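The woman who keeps the books for the fishing cooperative at Corau has a kettle going before I have my coat off, and she apologizes twice for the biscuits, which are very good. She has lived on the island all her life apart from nine years on the mainland, and she wants me to understand, before anything else, that people here have never waited for the rain.

"My grandmother grew beans when it rained and sold salt fish when it didn't," she says. "It mostly didn't."

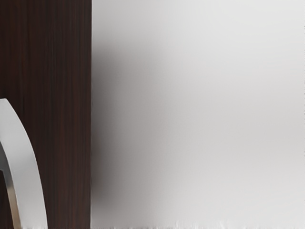 Fishing still feeds most households, but the money, she tells me, now comes in on the ferry. When the Strachan line began calling in February, three years ago, the island had 1,137 residents. The last count came to 1,276, and she can name a good many of the new ones — cousins, mostly, who had gone off to work in hotels elsewhere and came home when there was a hotel here to work in.

"It's lovely to have them back, of course it is," she says, filling my cup again without asking. "But you can't get a boy to go out on a boat at four in the morning when he can carry suitcases at ten."

I ask whether the cooperative is shrinking, and she takes her time over it. They landed almost 930 tons last year, a little down on the year before, and the Dromadano cannery across the channel bought most of it. The price was fair. What worries her is having the one buyer.
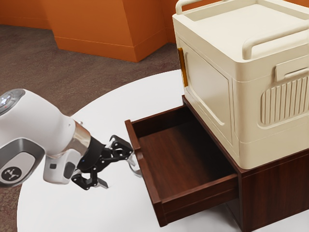

"If they close their doors, what do we do, eat it all?" She laughs, and then she tells me, at some length and with great affection, about the winter they more or less did.

There is talk of a cold store at Zevton, up by the new pier, so the catch could be held back and sold on to the hotels. She is for it, provided the electricity can be trusted. Her brother-in-law is against it, and they have agreed not to discuss it on Sundays.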